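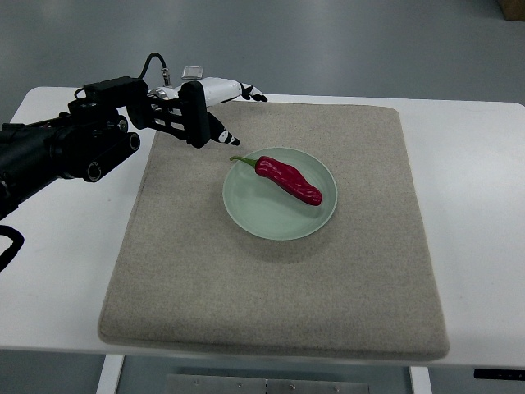 Black arm with a black and white hand, over a white table

11. Setting up a Fellowship election

Reltora can run an election for any learned society that still elects its Fellows by ballot and would like to stop doing it with envelopes. Before you start this section you should have loaded your membership list and created at least one officer account. If you haven't, go back and do it now. The wizard will let you get nearly to the end before it mentions the problem.

The screens in this section use the Lallar Society as their sample organization. Your own society's name will appear in its place once you have entered it under Settings > Society > Name, in the spelling the oldest Fellows will accept.

Opening the election

1. Sign in as an officer and choose Elections > New.
2. Pick a type. Ordinary Fellow and Foreign Member are supplied. Honorary Fellow is hidden until you turn it on, as some societies prefer that candidates not know it exists.
3. Enter the number of places. You can raise this later. Lowering it after nominations have opened needs two officers to confirm, and probably a strong cup of coffee each.
4. Set the opening and closing times for nominations. Times follow the society's home time zone. A Fellow on sabbatical twelve hours away will still write to you about it.
5. Click Save as Draft.

Note: A draft election is invisible to members. A published one can be seen by everybody, including the people who intend to object to it.

Candidate records

Each candidate has one record, made up of a citation, a list of publications, a proposer, a seconder and any supporting signatures. The proposer fills in Form 324 online. The paper version of Form 324 can be scanned and attached, but Reltora won't read the handwriting, and in fairness neither will anyone else.

1. Open the draft election and choose Candidates > Add.
2. Enter the candidate's name as it should appear in the charter book. Titles go in their own field. Please don't put "Professor" in First Name, or you will have a great many candidates filed under P.
3. Paste in the citation. The limit is 1011 characters with spaces. The counter turns orange near the end and red past it, and the Submit button goes gray.
4. Name the proposer and seconder. Both must be current Fellows in good standing. Reltora checks the subscription ledger and will tell you, in plain words, who hasn't paid.
5. Click Send for Signature.

Caution: Send for Signature emails the proposer and seconder at once through Cletix, the mail service bundled with Reltora. There is no recall. If you are only trying things out, switch on Practice Mode first, in the top right corner.

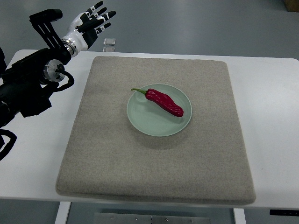 Citations may carry one illustration of the candidate's field, which is printed beside the text in the voting booklet. Upload it under Candidates > Media and choose a crop. Square is the default and it is merciless with anything tall. For an engineering candidate you might have a picture like the one just before this paragraph, where the spread fingers run nearly to the top edge; choose Full Height for that sort of thing, or the booklet will go out with the tips missing. Alternate text is required. "Robotic hand, palm open, with black and white fingers" will do nicely. "Research" will not, though the system will accept it.

Note: The illustration isn't shown on the ballot itself. Fellows are meant to vote on the work.

Conflicts of interest

Reltora compares each voting Fellow with each candidate and flags shared institutions, joint papers and former supervisors. In a small field this will flag everyone. Set the look-back period to something sensible under Elections > Conflicts, then decide what a flag does:

Warn: the Fellow sees a notice and may vote anyway.
Declare: the Fellow must type an explanation first. These are stored and are often the liveliest reading in the file.
Block: the Fellow can't vote on that candidate.

Your bylaws may tell you which to use. If they were last revised before email, choose Declare and take advice.

Balloting

1. Close nominations. Reltora won't open a ballot while any Form 324 is unsigned.
2. Choose Ballot > Method. Approval and Ranked are both supported. Changing the method clears the test ballots but keeps the candidate list.
3. Set the quorum and the threshold for election.
4. Run Ballot > Rehearse. Cast a few votes, including a spoiled one, and compare the count with your own.
5. Click Open Ballot. You will be asked to type the name of the society in full. Typing "yes" does nothing.

Caution: Don't restore a backup while a ballot is open. Votes cast after the backup was made will be lost, and you'll be the one telling people.

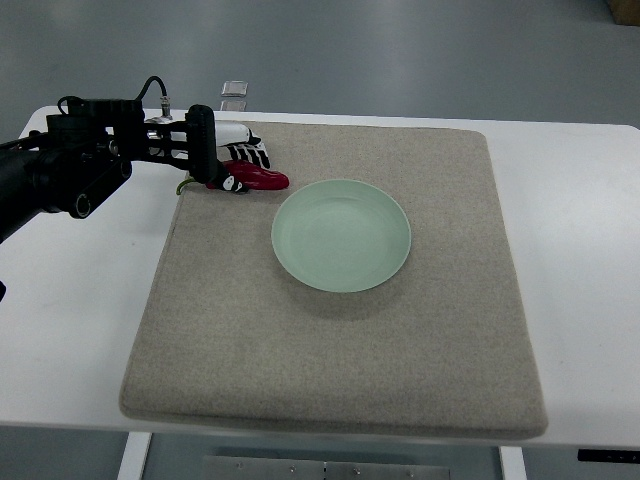
Black arm and striped white finger, with a beige felt mat beyond

Announcing the result

The result stays sealed until two officers release it from separate accounts. One officer with both passwords is a thing Reltora can't detect, and we would rather not hear about it.

1. Choose Results > Release and have the second officer do the same.
2. Review the letters. Elected candidates get Letter A. Letter B goes to the proposers of everyone else, and carries the line about the strength of the field. You may edit this line.
3. Set the embargo time. Letters go out first and the public page follows. An hour between them is usually enough, although candidates have been known to find the page before their own mail.
4. Click Publish.

If your society also gives the Vieira Medal or another prize on the same day, set it up as a separate award. Linking it to the election shares the embargo time and nothing else. Medal setup is covered in the next section, along with how to enter a recipient who has declined.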